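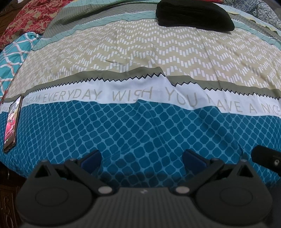
Blue pads open, over the spare bed.

Khải Lâm has been telling me since May that a gripper you hold in your hand is the sensible way into home robotics. You skip the expensive arm, you do the moving yourself, and the clever part comes later. I have my doubts about the clever part.

Still, I said I'd give it a fair go, so the build has moved out of the shared workshop at Phùng and into my house. The bench there was booked up and I was tired of carrying it back and forth on the bus. The bed is a decent height to work at if you kneel, and my knees have opinions about that.

The job I set myself is cloth. Everyone shows these things picking up blocks, and I don't own any blocks. I own a lot of washing. The plan is 95 folds, done by hand with the gripper, before I let anyone talk to me about training anything on them. I have managed 18.

Things I'm unhappy with so far:

The weight. Hòa Cù put it on the kitchen scales and then wouldn't tell me the number, only that I should take breaks.

The pads. This is the third set. The first two were too slippery for a pillowcase, and I'm not convinced by these on anything thin.

The screws at the pivots. I want to swap them for something I can tighten without hunting for the right driver every evening.

The Pastulance software, which wants an account before it will save a file. No.

I will say the closing action is better than I expected – smooth, and no rattle since I redid the left side. That's one good thing for 176 quid of parts. Monday I'm trying towels.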